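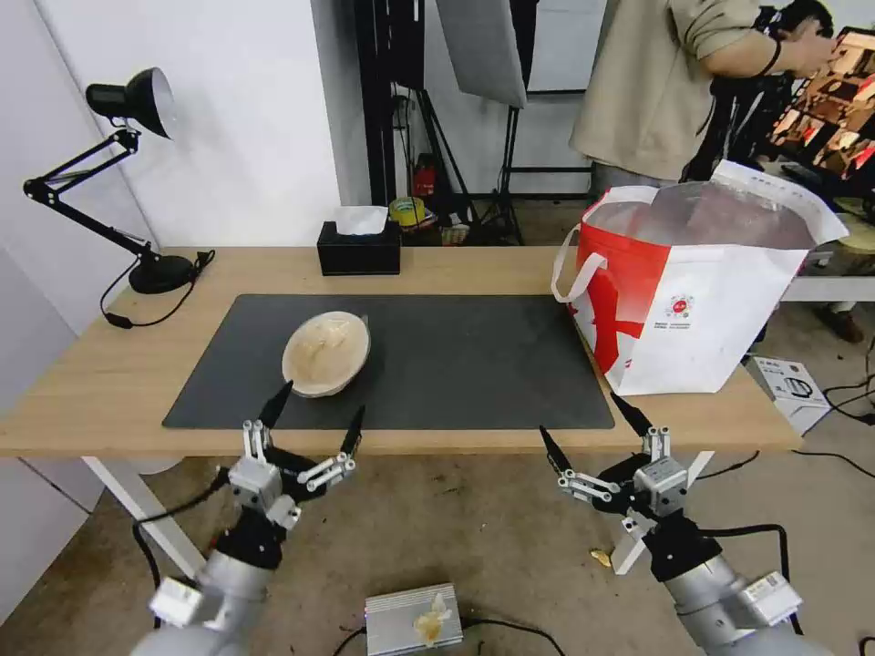 Robotics Club: The Desk Task Is Harder Than It Looks

Since October the Fusska student robotics club works on one exercise, and we want to tell the members who could not come how far it is. The exercise is clearing a desk. The two-armed robot has to pick up a piece of crumpled paper, put it in the bag and leave the bowl on the mat. A person does this without thinking. For our students it has become the main subject of every Tuesday evening.

The paper is the first problem. It never has the same shape two times, so the students cannot save one good position for the fingers and repeat it. The bowl is the second. When the fingers touch the rim, the bowl tilts, and then the paper is in a different place than the program expects. The team first wanted to fix the bowl to the mat with tape, but Godelieve Hermans, who leads the group, asked them to leave it free. She says that in a real home the bowl is not taped either, and I think she is right, although it cost us 3 evenings.

The third problem was a surprise for me. The tote bag has a shiny lining, and the students suspect that the reflections confuse the program when it looks for the opening. They will compare it with a plain cloth bag before they decide. If you have one at home that is wide and stands up alone, please bring it.

The work is divided between two teams. Team Reline teaches the movements by guiding the arms and recording every attempt. Team Konberg looks through the recordings and marks which ones are good enough to keep. The goal is 1000 good recordings before the school demonstration. It is slow work, and the students in Konberg have asked to change places with the others after the holiday. This was agreed.

For the demonstration the robot will get 20 attempts in front of the parents, with a new piece of paper each time. Nobody will correct the program between the attempts. The students voted for this rule themselves, after a long discussion.

Some practical points. We start at 7 in the evening, and the door is open a little before. Please keep your bags and coats away from the cables on the floor. New members do not need to know programming, but they should be ready to repeat the same thing many times. Parents who want to watch are welcome and can stay until the end.

Questions about the club can go to Godelieve, or you can speak to her after the session when the arms are switched off.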